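Monday, July 12, 2021
Posted by the Pliner demo desk

Ticket: hand stalls during open day rehearsal
Status: open, waiting on Vandel

Okay, picking this up again where I left it before lunch. The open day at Menon is in August and I'd really like the hand to behave by then! Short version for whoever reads this next: we run the Jirkine routine, the arm comes down over the printed cloth, the fingers get to where they should close, and on some runs it just sits there. No error on the screen, no beep, nothing. Visitors would think it was being dramatic.

1. Restarted the controller

Did this first (obviously). Ran the routine 12 times after the restart and got 3 stalls, all of them right before the fingers close. So the restart doesn't cure it, but at least I can make it happen while I watch, and that beats last week.

2. Checked the cloth

We're using the one with the shelf print, all the little compartments with books and roses and vases, so guests can call out an object and the hand goes for it. Kids love that part. My theory was that wrinkles were throwing off the height reading, since it never lies completely flat. I pulled it as smooth as I could get it and tried the red roses, then the black basket, then the orange cards. Still stalled on the cards.

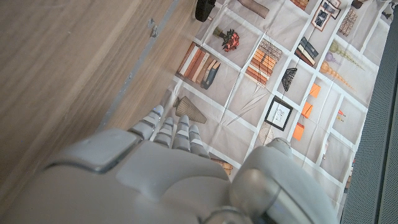

3. Changed the wait time

The pause before closing was set to 2000 milliseconds. I bumped it to 4000 and the stalls went away for the whole next batch, which got me very excited for maybe ten minutes, and then it did it again on the books. It's also painfully slow at that setting. I put it back.

4. Swapped the cable

Used the spare from the Vandel kit. No difference that I could see, but I left the spare in because the old one has a loose-feeling plug. Please don't put the old one back in the drawer, it's on the shelf with tape on it.

Still to do: send the log to Vandel and ask if the latest hand firmware changed the grip timeout. If they don't answer before the next rehearsal, I'll load the older version and run the same objects in the same order.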